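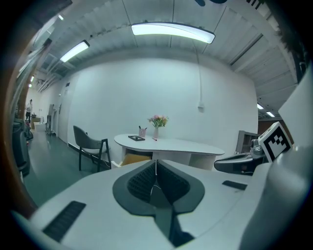

Room 16 was checked in May as part of the half-yearly round of the second floor, starting at 9.30. The last check left three points open, and two of them are now closed. The cable coming down the wall from the ceiling is still hanging free above its white fitting, so that point stays on the list. The table has a vase of flowers on it, which is allowed, but see item 6 on water. Checked by Inês Leitão, with Octavian Ghiță for the electrical items.

## Checklist

**1. Door and exit route** – OK
Door opens fully and closes on its own. Sign replaced after the last check.

**2. Floor** – OK
Carpet tile by the door was lifting in the winter. Now glued down.

**3. Wall cable** – ACTION
Cable needs clipping or a short length of trunking. Octavian has not pulled on it or opened the fitting. He wants to know what it feeds before anyone moves it. Facilities job 976 has been raised for this.

**4. Table, top and base** – OK, with comment
Top is level and does not rock when leaned on. No sharp edges found, checked by hand all the way round. The shelves in the base are for light things only. Please don't put paper boxes in there again, the lower shelf was bowed last year.

**5. Things kept under the table** – COMMENT
Anything stored there should sit fully inside the shelves so that feet don't catch it. Mitsuko Kubo will remind the people who book the room.

**6. Flowers and water** – OK, with comment
Keep the vase in the middle of the table and no more than half full. Laptops go at the other end. Change the water at the sink in the kitchen, not in the room.

**7. Pens and small items** – OK
Pens go back in the cup after meetings. No blades or scissors to be kept in it.

**8. Portable appliances** – PART DONE
Zondik heater removed, as asked. Flivex extension lead tested and labelled 267. The second lead had no label and has been taken out of use until it is tested.

**9. Lighting** – OK
All working. Flicker reported by Tatsuya Minami did not show during the check.

## Open points

| Item | Who | By |
|---|---|---|
| 3, cable | Octavian Ghiță | next check |
| 5, storage reminder | Mitsuko Kubo | end of May |
| 8, untested lead | Octavian Ghiță | end of May |

Copy to Hatsue Hayashi for the floor file.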